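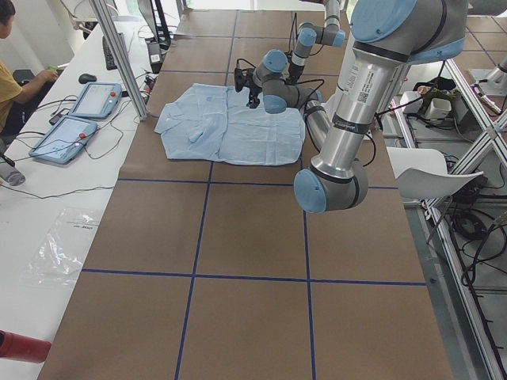
The Polleck Shirt in Light Blue
From Elow, long sleeve, button front

If you have been with us for a while you already know the Polleck, and you may well have one hanging in your closet. Geetha Rodrigues drew the first pattern for it when we were still a very small shop, and apart from a little more room across the shoulders (you asked, we listened!) we have left it pretty much alone. We've now sold more than 2,000 of them, and the light blue is still the one people write to us about.

It is a thin shirt, a bit see-through, with fine stripes running down it in paler and darker shades of the same blue. From across a room it looks like one color. Up close the stripes give it a slightly crinkled look that we think is half the charm, and it means you can pull it out of a suitcase and put it on without fussing. Some folks like a plain undershirt beneath it, others wear it open over a tank top in August, and we have done both.

The sleeves are cut wide and loose all the way down to a good broad cuff. Roll them up or let them hang, they don't mind.
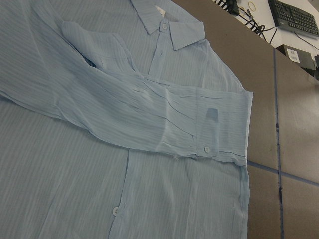
The Polleck in light blue, with pointed collar, round white collar button and one sleeve folded across the front.

Fit and sizes
The Polleck comes in 5 sizes and runs generous. If you're between two, take the smaller one unless you like things really roomy — Divya Gounder on our order desk goes down a size and is very happy with it.

Washing
Cool water, gentle cycle, with the buttons done up. Hang it to dry on a wide hanger. A warm iron on the wrong side is plenty, and to be fair most of us skip the iron altogether. Please don't use bleach on it.

Folding it for a drawer
Fasten the collar button, lay the shirt flat and smooth the front with your hands. Bring one sleeve across, then the other, and fold the body up from the hem in 3 even turns. Loose sleeves like these will bunch up a little, so give them a gentle pull at the cuff before you go on.

Returns
You have 18 days to send it back, unworn, with the tags on. Write to Murali Shetty at the shop and he'll send you a label.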